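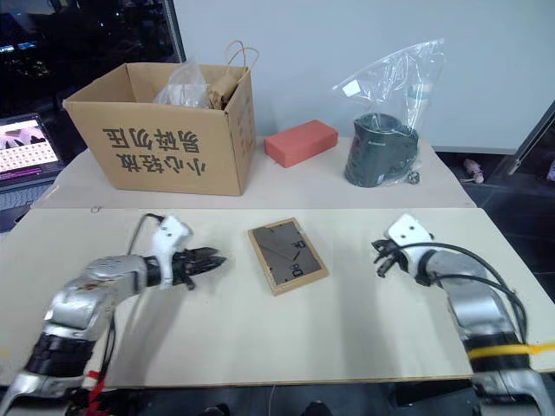 Prirkuner has opened orders for version 2 of Dimia, its bench kit for two-arm manipulation work. The kit consists of a pair of arms, two grippers, a head-height camera mount and the control software, sold as one part number. In the tabletop setup the arms come in from the near corners of the bench, with the black grippers facing each other across a small framed piece lying flat between them. Cables run along the outside of the arms, so buyers should leave slack at the wrists when planning a cell.

The software ships with 173 prepared tabletop routines, up from the set released in April. Each routine can be edited step by step or recorded again by hand guiding. Logs are written to a local drive and can be exported as plain files.

Selvanayagam, which handles sales and repair, offers a service plan covering gripper replacement and yearly calibration. The plan is priced at 489 per year. Units already in use can be moved to the new release for 553, including a replacement controller board.

A connector for the Tetis scheduling package is listed as a separate item and is still in testing. Orders placed before 2023-06-29 will be filled with the earlier controller unless the customer asks for a change.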